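Sorting day at the Lellbridge snack table

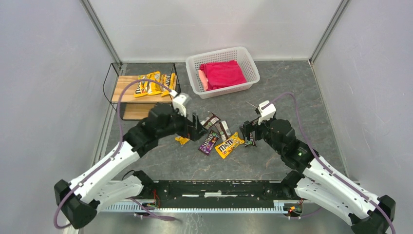 Yellow packets of m&m's on the top board of the rack, the cloth basket next door, and more packets still on the tabletop.

I only popped in to drop off a bag of satsumas and I ended up staying until they locked up, so you are getting a news item out of it whether you wanted one or not.

The snack table at the Lellbridge community rooms is back for the new year, and on 18th January it was being put straight before the first proper opening. If you came along before Christmas you will remember the state of it – everything in one heap, crisps under the biscuits, and the chocolate always at the bottom where small arms could get at it and mine couldn't. That has been tackled at last. There is now a two-level rack, wooden boards on a black wire frame, and the idea is that the sweets go up on the boards where you can read the packets without picking them all up first.

Ayodele Akinola has taken on the table from this month and has views about it, which I was very glad to hear (I have views too, but mine mostly concern fudge). "Yellow ones on top, brown ones underneath," she told me. "If people can find what they like they don't rummage, and if they don't rummage we aren't sweeping up at nine o'clock."

The white basket beside the rack is for cloths, and only cloths. The red one and the pinkish one were already in it. Last term I found half a scone in there, and I should like that to be the end of the matter.

Now for the numbers. We sold 1,048 packets of one thing and another between May and the Christmas break, which I thought must be a mistake until Ayodele showed me the book. The target for this year is 3,000, and the money goes towards new blinds for the Pidden Room, where the winter sun comes straight in at table height and makes the Thursday whist players squint. Abubakar's on the parade have kindly agreed to let us have our stock at the price they pay for it, and they'll take back anything unopened at the end of term. Do say thank you if you're in there!

A few bits people have asked me about. Prices haven't changed. We still can't take cards, so please bring coins, and if you can bring small ones you will be loved. Children under 12 need a grown-up with them at the table, mainly on account of what happened with the sherbet. And yes, there will be something without chocolate in it – Ayodele is getting in oatcakes and those little boxes of raisins, plus my satsumas while they last.

The Futov Singers have asked whether the table could open on their rehearsal evenings as well, and I'm told the answer is probably, provided two of them take a turn at serving. There are 13 evenings to cover before Easter. I've put myself down for one of them, the one with the madrigals, and my sister for another, although I haven't mentioned it to her yet.

The list is pinned up by the kitchen door with a pencil on a string. Opening times are the same as last term, half an hour before each session and again at the interval. If you have any lidded tins going spare, Ayodele would like them, square ones if possible as they stack better in the cupboard.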